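双腕ロボットキット「Plukura」を使ってみた

2021年9月8日

Dirdaleの通販で見つけてからずっと気になっていたPlukura、ついに職場に導入しました!組み立て済みの腕が左右1本ずつ、それに制御ソフトのPrarkanoが付いてくるセットです。片腕だけの機種は前に使っていたのですが、両手になるとできることの幅がまるで違います。

まず箱を開けてから動くまでが早い。2人がかりで台座を固定して、配線をつないで、キャリブレーションまで昼休み前に終わりました。説明書は英語のみですが図が多く、同僚のHema Raoさんはほとんど読まずに進めていたくらいです(私は読みました)。

Prarkanoの画面も気に入っています。腕を手で動かして動作を覚えさせ、あとから速度や握る強さだけを直せるので、試しては直すのが苦になりません。保存できる動作は2,000件まで。うちの使い方ではまず埋まらないと思います。

今いちばん夢中になっているのが掃除道具の練習です。ちりとりのような薄くて軽いものは、片方の腕で扱おうとするとすぐ逃げてしまうんですよね。しかもうちではマットレスの上でやらせているので、下が柔らかくて机の上とは勝手が違います。 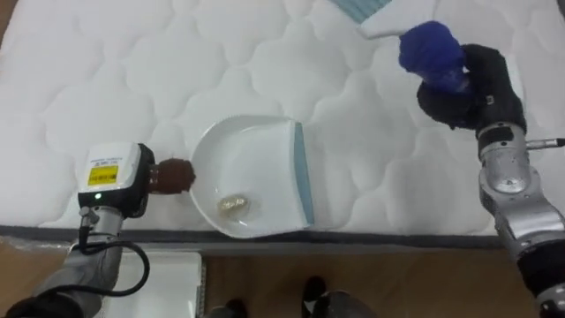 左右の腕の速度をそろえず、片方を20パーセントまで落としてみたら、ぐっと安定しました。この調整が左右別々にできるのは本当にありがたい!Edgars Paulauskasさんは同時に動かす派で、設定をめぐって毎日のように言い合っています。

気になる点も書いておきます。ケーブルの取り回しは自分で工夫が必要で、付属の留め具だけでは足りませんでした。動作音は静かなほうですが、関節を大きく曲げたときに高い音が出ます。あと、グリッパーの交換用パッドが単品で買えず、2個組のみなのは少し不便です。

それでも、朝来て電源を入れるのが楽しみな道具は久しぶりです。次はタオルたたみを覚えさせるつもりなので、うまくいったら追記します。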